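How to clean a bathroom basin after an ink or dye spill

Dark liquids look worse in a white basin than they are. Ink, hair dye, watercolour and shoe dye will usually come off a glazed surface if you get to them the same day. The trouble comes from spreading them. A wet cloth pushed across a puddle of ink turns one mark into a grey film over the whole bowl, and the droplets on the rim get missed until they have dried hard.

This method is for ceramic basins with a smooth glaze. If yours is acrylic, resin or natural stone, check the maker's care sheet first.

What you need

Two old cloths, dark ones if you have them, as they will stain
Kitchen roll
Washing-up liquid
Bicarbonate of soda
A soft toothbrush
Cotton buds
Rubber gloves
A jug or mug for rinsing

Before you start

Take everything off the rim: soap, toothbrush mug, razors. Put on the gloves. Move the bath mat away and look at the floor in front of the cabinet for drips. Marks on a wooden floor need dealing with first, with a barely damp cloth, as wood takes up colour faster than glaze does.

Do not turn the tap on full. A strong jet hits the bowl and throws colour up on to the wall and the taps.

Step 1. Blot the puddle

Fold a sheet of kitchen roll into a pad and lay it on the thickest part of the liquid. Press, lift and throw it away. Carry on with fresh pads until they come up nearly clean. Work from the outside of the mark towards the plug.

Step 2. Wipe the bowl

Wet the first cloth, wring it out and add a drop of washing-up liquid. Wipe from the sides down to the drain, and turn to a clean part of the cloth after each pass. Rinse the cloth in a bucket if you can, so the colour doesn't go back into the bowl.
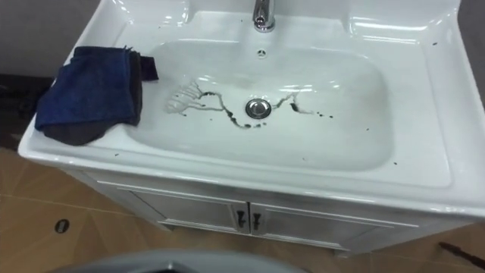 Specks on the rim are easy to miss, so go over it separately.
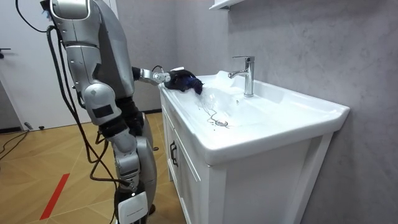
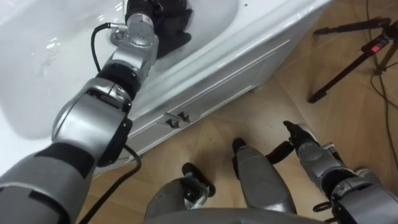 Can I use bleach on ink stains in the basin?

It is better to try washing-up liquid and bicarbonate first, and to keep bleach for a stain that is still there the next day. If you do use it, rinse away every other cleaner beforehand, open the window, dilute it as the bottle says and never mix it with vinegar or a limescale remover.

Step 3. Do the rim and the back edge

Use a clean corner of the cloth and work along the rim in short strokes, lifting at the end of each one. For dried specks, lay a warm, damp cloth over them for a few minutes and wipe again. Don't scrape with a knife or a razor blade. Metal leaves grey lines on the glaze that are harder to shift than the ink.

Step 4. Clean the plug and overflow

Colour collects under the lip of the plug. Lift the plug out if it comes free, brush round it with the toothbrush and a little washing-up liquid, then wipe the metal ring it sits in. Go round the overflow with a cotton bud. Pour a jug of clean water slowly down the drain.

Step 5. Treat what is left

Mix bicarbonate of soda with enough water to make a soft paste. For a faint line or two, 18 g is plenty. Spread it on the mark, leave it while you wash the cloths, then rub lightly with your fingers and rinse. Repeat once if needed. A line that stays put after that is probably in a scratch or fine crack in the glaze.

Step 6. Rinse and dry

Rinse the bowl from the top edge down and dry it with the second cloth, including the base of the tap. Check the cabinet front below the rim too, mainly round the handles, where runs tend to stop.

Washing the cloths

Rinse them in cold water until it runs clear, then wash them on their own. Keep them for jobs like this one.

Thanks to Vandana Bhatt for the tip about the cotton buds.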